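Notes for the Plasmont talk, 5 July 2026
Kazue Wada - keep to 19 minutes, questions after

Opening. Thank Mwanahawa for the invite. Ask for hands: who has cleared a table today? Wait for it. Then: who was thanked for it? (Let them laugh, move on.)

I run the service side at Cistisby. We look after break rooms and meeting rooms for other companies, and since May an arm has been doing a share of the clearing and setting out at one of our sites. I love talking about this, so Kiyoshi is going to wave at me from the back when I go on too long.

What the job was. Cups, trays, half-finished drinks, all day. Ten rooms on a floor and two people to cover them. Itsuki used to say he knew his coworkers by their backs, going out of doors as he came in. Pause here.

What changed first was the timing! We used to clear in one mad rush after the morning meetings. The arm is slower than Itsuki by a long way, but it keeps going, so the rush spread out and people started taking their own breaks at a normal hour. I hadn't planned for that at all and it's my favorite part of the whole project.

What changed next was who gets asked. Jihad had five years on the floor and no interest in computers. Now he decides where things stand on the table, which cups we buy, how full a tray can be. He's the one the engineers at Ebihara call. His pay grade moved with it - say this slowly, people always ask.

Hard parts, don't skip. Thin bottles are a pain. A squeezed bottle and a full one want a different grip, and leftover drink sloshes. We had some bad mornings and some sticky floors. Also, two people were worried for their jobs and I waited too long to talk with them. I'd do that in week one now. Nobody was let go, but they had to hear it from me, and they heard it from a poster.

If there's time: the Fandine site, where the staff asked to name the arm and then couldn't agree.

Last bit before questions. Go and stand next to the person doing the job for a whole shift before you buy anything. Carry the trays yourself. Then hand over to Jihad for the questions about cups, he has opinions!
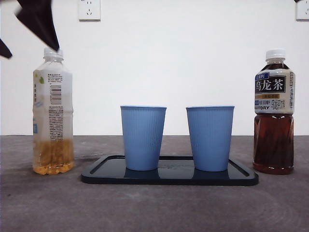
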